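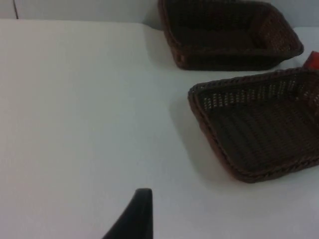
Page 5 of 294

Thread: Magnesium at night, worth it or not?

gerkach_gal
Okay so I've been taking magnesium before bed since May and I reckon I'm sleeping better, fewer 3 am ceiling sessions anyway. My sister says it's all in my head. Anyone else on the powder? I get the Promitz one and it tastes like chalk and lemon, but you get used to it!

DunmoreC
Your sister's got a point. I did two tubs of the Promitz and the only thing it did was send me to the loo. What fixed my sleep was giving up the arvo coffee, which cost me nothing.

gerkach_gal
Haha fair, but I don't drink coffee Cyril! Which form were you on? Mine's glycinate. The citrate one is a lot rougher on the guts from what I've heard.

DunmoreC
Citrate. Still reckon it's pricey wee.

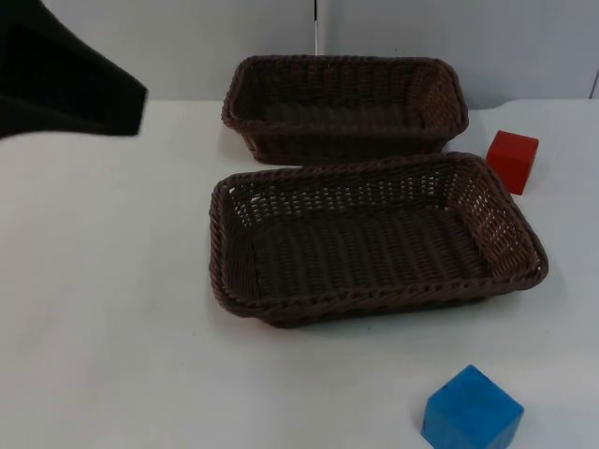 And before anyone piles on, I'm not against vitamins. I take D through winter because my GP tested me and I was low. I just don't see the point in guessing.

sebhusar
Bit harsh. Plenty of people don't get enough from food, especially if they're not big on nuts and greens. I have 100 mg with dinner and my calf cramps have eased right off (could be the stretching too, I started both the same week, so don't quote me). My mate Dennis Entwistle swears by the Plunach capsules but he swears by everything.

T_Whiteley
Check with your pharmacist if you're on anything else, please. I was on a thyroid tablet and had no idea I was meant to keep the two hours apart. Mine had me move the magnesium to bedtime and my next bloods came back fine.

sebhusar
Good shout Terence. Same goes for anyone with dodgy kidneys, they shouldn't be taking it without asking the doctor first.

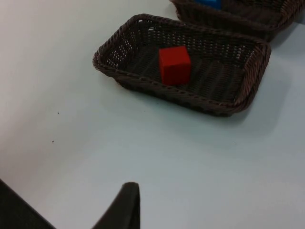 raju_runner
Can you take it on an empty stomach?

T_Whiteley
You can, but it's gentler with a bit of food, so I have mine with a piece of toast.

DunmoreC
Toast at bedtime, now there's a sleep aid I'd pay for.

gerkach_gal
Right, I'm going off it for a fortnight to see what happens. My sister's going to be unbearable if I sleep fine. Will report back.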